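From: Hedvig Granström
To: household list
Date: September 26, 2018
Subject: Re: [household] Bottles on the big table

Geert Van Loon wrote:
> Hello all, I put the drinks on the big table again and
> not in the kitchen. Is this still what we want? In the
> Asberg flat we kept everything in one cupboard, and there
> were 11 bottles in it which no one wanted to finish.
> Also, who has the list for Deltach?
> Geert

Dear Geert, dear all,

Thank you for asking before moving them. Yes, please let them stay on the big table until October. I would only like that we keep to three and leave the front half of the table free for eating and for homework. When one is finished, take the next from the kitchen, and write it on the paper on the door.

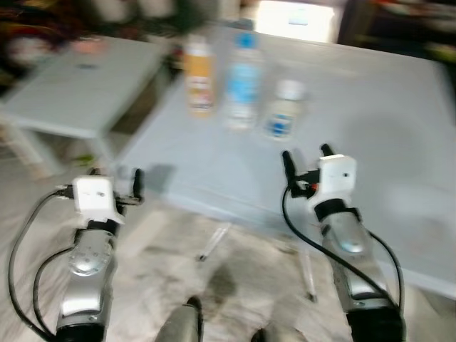
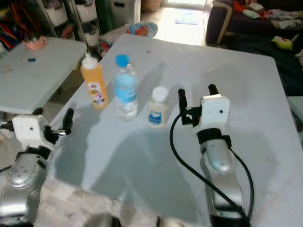

The three bottles on the big table, with the small white table to the left.

The one with the blue cap is the water. Please do not fill it from the tap and put it back, as I did this once myself and Geert was not happy with me. The short white one is for the little ones, and I have bought 5 more of the same at Verbruggen.

About the second picture: the pink bowl on the small table can go back to the kitchen, I think. The clothes on the sofa I will fold on Thursday evening if their owners did not come for them before. The yellow plush toy may stay where it is. I would be glad if somebody could look through the pile next to the white shelf, because I do not know which things there are still used.

The Deltach list is with me. We have 30 euros left for this month, so nothing big, please.

Kind regards,
Hedvig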